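March, bench notes, watches

Grullo resin strap, sample 2. Countdown timer set to 30 minutes and left next to Owen's bench clock. Alarm came in on time. Backlight fine, mode button still stiff - Declan to try a thinner gasket.

Catport diver: case back off, seal regreased, closed again. Timing rate not checked yet. 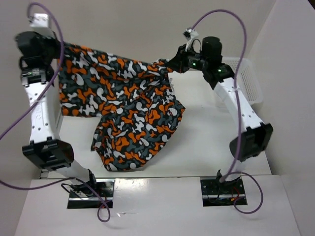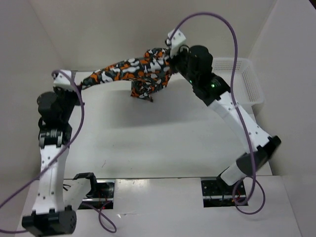 Strap wear

Pin holes on the black strap start to go oval at 3,300 bends. The blue one is still round. Ask Ngaio for two more buckles before the next run. Oranuch has the calipers.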